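Unit 3: Consent, Compensation and the Siting of Public Works
Course Handout — Planning and Public Decision-Making
Instructor: Danica Dimitriou
Discussion leader: Khang Ninh

Purpose of this unit

The first two units dealt with how a planning authority gathers evidence and how it drafts a plan. Unit 3 takes up the stage at which a plan meets the people who will live beside it. Students should read the Lulbridge case file before the lecture and bring a printed copy of the hearing summary to the discussion section.

Key terms

Siting decision. The formal choice of a location for a public facility, including any alternatives that were considered and set aside.

Host community. The residents, businesses and landowners within the area directly affected by a facility. The boundary of this area is often disputed, and the dispute should be treated as part of the decision itself.

Statutory consultee. A body that must by law be asked for its views. The duty to ask does not carry a duty to agree.

Community benefit agreement. A written undertaking by the developer to provide payments, works or services to the host community. Such agreements may be binding or voluntary. Students regularly confuse the two in written work and should check the status of any agreement they cite.

The Lulbridge case

The regional authority proposed a waste transfer station on former rail land between Lulbridge and the village of Sulthorpe. The site had good road access and a single owner, the haulage firm Krishnan, which was willing to sell. Two other sites were examined at an early stage. Both were dropped before the public comment period opened, and the reasons were given in a technical appendix that was not circulated to households.

The comment period lasted 24 days. The authority received 332 written comments, of which the greater part came from Sulthorpe. Residents there raised truck traffic on the school road, odor in the summer months, and the loss of a footpath. Comments from Lulbridge were fewer and more evenly divided. Several supported the station on the ground that the existing depot, in the center of town, would close.

The hearing officer, Rima Abou Jaoude, recommended approval with conditions. Her report accepted that the traffic estimates were sound but found that the authority had given "no adequate public account" of why the other two sites were rejected. The council adopted the recommendation and attached a condition limiting the station to 100 truck movements per day. 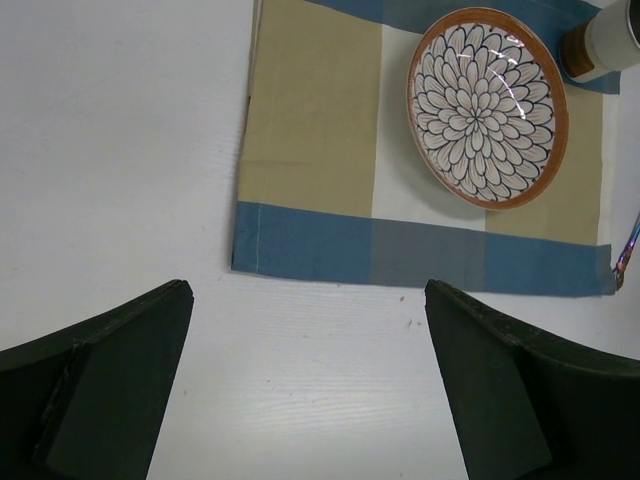
The condition became the center of the later dispute. It did not define a truck movement. The operator, Jovora, counted a vehicle entering and leaving as one movement, while the residents' association counted it as two. Neither reading was unreasonable on the text alone. The matter was settled the following July by an amendment adopting the residents' definition, with a longer working day granted to the operator in return.

Questions of principle

Two positions are commonly taken on cases of this kind. The first holds that a siting decision is justified when its total benefits exceed its total costs, wherever those costs fall. On this view the closure of the town depot is a sufficient answer to the objections from Sulthorpe, provided the figures are correct.

The second holds that the distribution of costs must be justified to those who bear them. Xuân Ung, whose article is the main reading for this unit, argues that compensation cannot meet this requirement when it is offered after the choice of site has been made. A payment at that stage, she writes, "settles an account the community never agreed to open."

Yaa Ankrah's reply accepts the concern but questions the remedy. If every host community must consent in advance, facilities may go by default to places with the least capacity to organize an objection — the outcome Ung wishes to prevent. Students should be able to state both arguments fairly before choosing between them.

Points for the discussion section

Consider whether the early rejection of the two other sites was a procedural fault, a substantive fault, or both. Consider also what a clear definition of a truck movement would have required, and whose duty it was to supply one. Those who have read ahead may wish to compare the Lulbridge condition with the noise limits in Unit 4.

Written work

Submit a memorandum addressed to the hearing officer, setting out one additional condition that should have been attached to the approval. The memorandum must give the full wording of the condition, identify who would monitor it, and state the consequence of a breach. Arguments against the approval as a whole are outside the scope of this exercise.

Reading

Ung, "Compensation After the Fact" (course reader, first part)
Ankrah, "Who Hosts?" (course reader, first part)
Lulbridge case file: hearing summary, officer's report, notice of amendment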